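Renumbering the tape shelf
Posted 1/1/24 by Ju-won Yoon
Filed under: storage, tapes

The old numbering scheme failed in June, when I needed a recording of a Hastetham town meeting and found two cassettes with the same number. Both were labeled correctly under the rules I had at the time. The rules restarted the count for each box, and the box number was written on the box only. Once a tape left its box, its number meant very little. 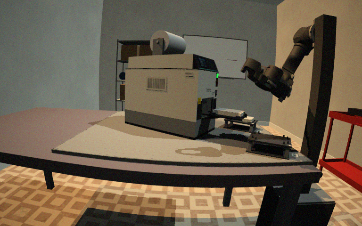

2 min read

The collection is 611 cassettes. Most came from Brunello Rizzi, who recorded local radio in Munville and kept everything, including the blank ones. The rest are mine. The catalog is a plain spreadsheet, one row per cassette, with a second sheet for individual sides.

The new scheme is one running number, zero-padded to four digits, with no meaning in it. The old numbers carried the box, the year and a letter for the type of program. The year was often a guess. When I corrected a guess, the number changed, and every note that pointed to the old number went stale. I now treat year and type as ordinary columns. They can be wrong and get fixed without touching the label.

Gaps are allowed. If a tape is thrown out, its row stays with the status set to "gone" and the number is not used again. Gil-soo Yeom objected to this on the grounds that the shelf would look incomplete. It does, and I have left it that way.

Sides are 0001-A and 0001-B. I considered giving each side its own number, and tested it on 32 tapes. It made the sheet simpler and the shelf worse: you pick up a cassette, and it has two identities.

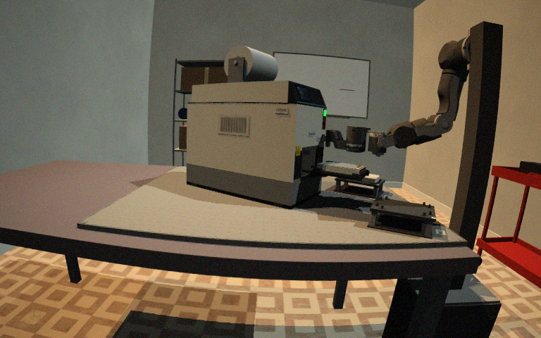

Label position took longer to settle than the numbers. I had been putting them on the front of the case, over the index card, and had to pull each case out to read one. They now go on the spine, left end, reading top to bottom. A second label with the same number goes on the cassette shell. The same thinking applies to anything kept in a row. A barcode on the long side panel, like the one on that beige housing, is easy to reach on a table with open space beside it, and useless if you slide another box up against that side. For tapes the spine is the one face that stays exposed, so the choice makes itself. I do not use barcodes. Typing four digits is fast enough.

For label stock I tried paper and polyester. Paper took ink better but lifted at the corners on the ribbed cases. Polyester stayed flat, but pencil will not write on it, so corrections need a new label. I went with polyester for the spine and paper for the shell.

The old numbers are kept in their own column, marked as text. The spreadsheet will otherwise read some of them as dates and convert them on save. I lost 15 entries that way and restored them from a printout that Intan Liew had kept.

Still open: what to do with tapes that hold parts of a longer recording. At present I list the other numbers in the notes column, separated by semicolons. It sorts badly.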